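Boats & Water > Kids' Corner
Search this site... Go

How does a charter boat work?

Hi! I'm Yvonne Mapplebeck and I get asked this one a lot, mostly by kids who are leaning much too far over the rail. So let's get into it.

A charter boat is a boat you rent for a while, and it nearly always comes with people who know how to drive it. Think of a taxi and a city bus. A ferry is like the bus: it goes to the same places at the same times, even if there are only 2 people on it. A charter is more like the taxi. You say where you'd like to go, and off you all go together (as long as the captain says the weather is okay!).

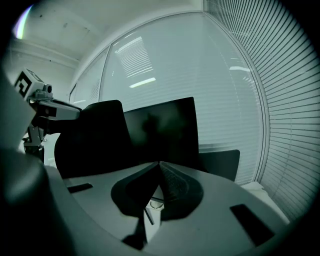 The captain is the boss on board, even if your grandma paid for the trip. Our captain on the Stavum is Darren Bramwell, and he has said no to birthday parties, a wedding and one very grumpy soccer team when the wind was too strong. I was a bit sad about the wedding, but he was right.

Next comes the crew. They're called deckhands, and they tie the ropes, hand out life jackets and show you where to sit. On a boat a rope often gets called a line, and the kitchen is a galley. The bathroom is called the head, which made me giggle for my whole first summer.

How many people can come along? Every charter boat has a limit, and the captain isn't allowed to go over it. The Stavum can take 20 guests. Our big sister boat, the Drandetti, can take 200, and she has an upstairs! Babies count too, even tiny ones who sleep the whole way.

So why doesn't a boat that heavy sink? I love this question. When a boat sits in the water it pushes some of the water out of the way, and the water pushes back up. If the boat is wide and has lots of air inside, that push is strong enough to hold it up. Try it in the bathtub with a metal spoon and a metal bowl. The spoon goes straight down, but the bowl floats until you fill it.
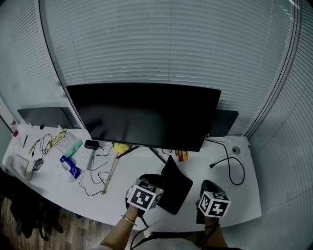

A curved white desk with black monitors.

Before we leave the dock, you'll hear the safety talk. Please listen, even if you've been on over 20 boats! You'll learn where the life jackets are and what the loud horn means. After that you can go and find the best seat, and on the Stavum I think it's the bench right at the front. You might get splashed there. Bring a sweater.

Last updated: September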